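Zekow Learning Center Opens Block Room to Families

January 5, 2020

The Zekow Learning Center has opened a block room on its ground floor for children and the adults who accompany them. The room was furnished over the winter break with low tables, open shelving and a starting collection of 700 blocks in several shapes and colors.

Activities are set out on the tables in marked stations. Each station carries a short task card, and the cards ask children to stand, turn, line up or group the blocks in relation to lines of tape on the tabletop. The first set of 13 cards was prepared by the education staff at Stimard Hall, where a similar room has been in use since last April.

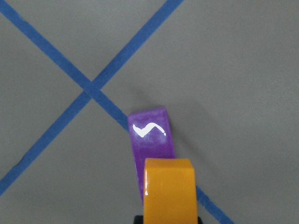 Can the tape be removed without leaving marks on the table?
Masking tape lifts cleanly from a smooth tabletop when it is peeled back slowly at a low angle, and it should be replaced every few weeks before the adhesive hardens.

The center asks families to return blocks to the shelves by color before leaving a station. Blocks that are chipped or cracked should be handed to the front desk and not put back with the others.

Admission to the block room is included in the regular family pass. Sessions last one hour and places are limited, so registration at the front desk is required. During the trial sessions held before the opening, the center recorded 122 visits.

A second delivery, ordered through Tumura Supply, will bring the collection to 1000 blocks. It is expected in the coming weeks, along with additional task cards for older children.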